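Section 6. Comparing grippers on the coffee bench

Use this procedure after the arm has been calibrated and before you choose a gripper for daily use. It applies to the Zemenard and Kodwood grippers. Allow 61 minutes per gripper, including the change of fingers.

1. Set the arm to low speed and load the bench program Meireles.
2. Tape down any power cord that crosses the work area.
3. Place an empty cup on the turntable and teach the pick point.
4. Close the gripper, raise the cup, and hold it for nine seconds.

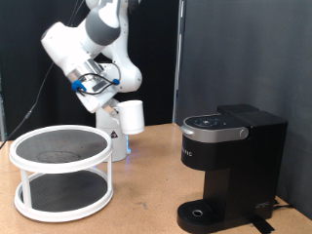 What grip force should I start with? Start at the lowest setting that lifts the cup, then go up one step. Write down both values.

5. Repeat the lift six times without changing the force. Mark each lift as pass, slip, or drop.
6. If the cup slips twice, stop and clean the finger pads with a dry cloth. Begin again at step 3.

Caution: Keep hands out of the reach of the arm whenever the gripper is closed. Press the stop button before you pick up a fallen cup.

7. Repeat the lift with a second cup nearby, so that clearance between the fingers and the next object is tested too.
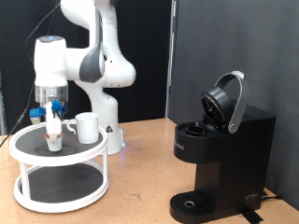 Glenys Ellwood found that the Kodwood needed its opening width cut down for step 7, or the fingers hit the next cup on the way in. She now sets the width before teaching the point and saves it under the gripper's name.

8. Move to the place test. Lower the cup onto the drip tray at slow speed and open the gripper.
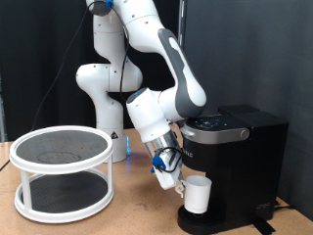 The place test fails more often than the pick test, mainly through errors in approach height. Teach the height with the cup you will use, and teach it again after every gripper change. The target is a cup on the tray directly beneath the brewing head, with the gripper still pointing down beside it. Back the fingers out sideways before raising the wrist.

Note: Cable slack changes when the gripper is swapped. Run the full path once with no cup and watch the cable at the wrist.

9. Save the results in the Stundodora log, one sheet per gripper. Send failed sheets to Weidong Jiang with the force and width values filled in.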